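**Herdale grocer Forsyth to widen sale of blemished citrus from June**

HERDALE – Forsyth, the independent grocery group, will sell spotted and scarred oranges in all four of its stores from June, after a spring trial at its Market Street branch. The fruit comes from the importer Suvar and will be priced up to 50 percent below the standard grade.

Marks on the peel are usually caused by wind or by branches rubbing against young fruit. They do not affect the flesh.

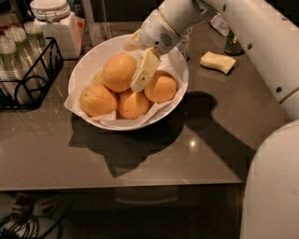
Oranges with small spots and blemishes on the peel.

"We had been turning this fruit away at the dock for years," said Henk Bakker, produce buyer at Forsyth. "Customers in the trial picked it up, looked at the price and put it in the basket. Very few asked about the skin."

The oranges will be sold loose and in 2-pound bags. Bags will carry a plain green tag with the country of origin and the packing week. Lemons will follow later in the summer if supply allows.
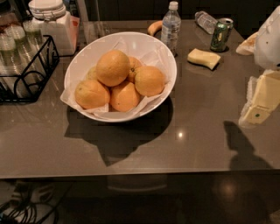
Stores will also change how they advise shoppers on keeping citrus at home. Oranges last a few days on the counter and longer in the refrigerator drawer. A bowl should be kept out of direct sun, and any soft fruit should be taken out before it spoils the rest.

"People buy a big bag and forget the ones at the bottom," said Fouzia Bajwa, who manages the Market Street store. "A paper lining helps with moisture, but you still have to turn them over now and then." 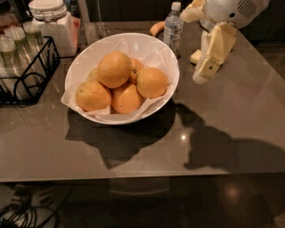

Oranges in a white bowl lined with tissue paper.

Staff at Market Street will hand out juice samples and storage leaflets on Friday from 10 a.m. Standard-grade oranges will remain on sale at the usual price.

**Media contact:** Forsyth press desk, Herdale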